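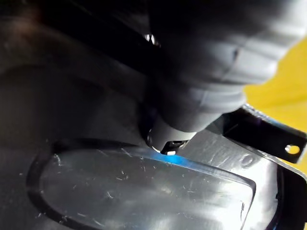 Rumport Heritage Suppers: Progress Report to the Druvach Fund
November 5, 2023

1. Activity in the period

The grant was awarded to revive the harvest supper, a custom which lapsed in Rumport when the corn exchange closed. The first supper was held in July at Skarnton Hall, with 80 guests seated. Barley broth, mutton pie and bramble tart were served, and the old harvest toast was given in full before the meal.

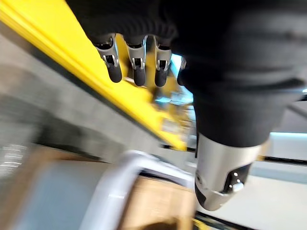 Ticket sales brought in £915, which has been carried forward to the second supper. The hire of crockery cost £600, in line with the budget approved by the Fund.

2. Recipes and songs

Older residents have supplied 21 recipes and songs. Most of the recipes give no oven temperatures and have been tested at home before inclusion in the supper booklet. Two versions of the toast remain in dispute, and both will be printed.

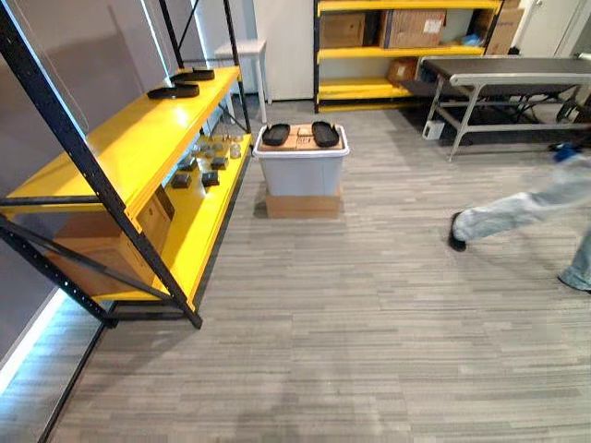 3. Variations from the plan

The fiddle workshop did not take place, as the tutor withdrew. Kadlec Bakery has agreed to supply the plaited harvest loaf for the next supper, replacing the supplier named in our application.

4. Next period

The booklet will go to the printer once the text of the toast has been checked. We request the Fund's consent to move the unspent workshop money to printing costs.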